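Hanrahan hand gripper, first week
Saturday, August 3, 2019

I ordered the Trilcombe kit in April and it finally came. It cost $193 plus shipping from Lomgate. You hold it and work the jaws yourself, so there is no arm to set up.

The rivets were tight out of the box. The manual is 7 pages and skips the finger pads, so I put the left one on backwards the first time. My goal is 200 pickups of cloth, which is harder than blocks. The grip gets tiring after a while. 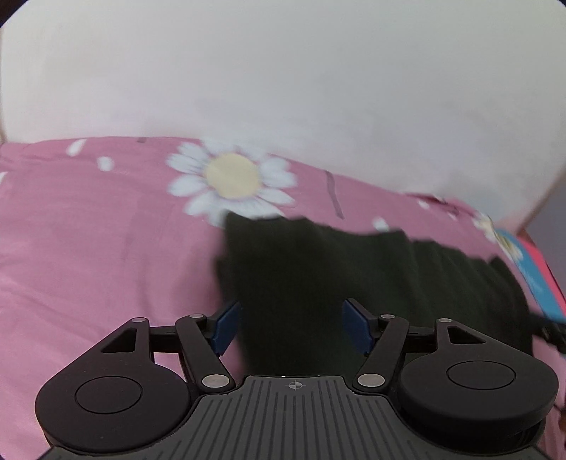 Jaws open over a dark cloth on the bed.

I'd buy it again, but I want a softer handle. Spare pads are on order from Rustville.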